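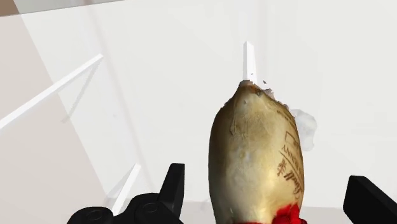 The Alness Fellowship opened its study course on the Book of Proverbs in August, and 423 households have enrolled. The course director spoke with us about its aims. "We ask people to read one chapter slowly," she said, "and then to talk about it at home." The third session takes up the warnings about wine and strong drink. "Proverbs speaks plainly on the matter," she said, "and we let it speak."

30 October 2020 | By the Alness Editorial Office

The course runs for 11 weeks. Groups in Guzmán and Grunach meet in members' homes - most with a shared meal first. Asked whether newcomers find the text difficult, the director said that they often know more of it than they expect. "A grandmother's sayings come back to them," she said. Enrollment for the spring course will open after the New Year.

3 comments | 75 shares

Sign up for our newsletter. This site uses cookies.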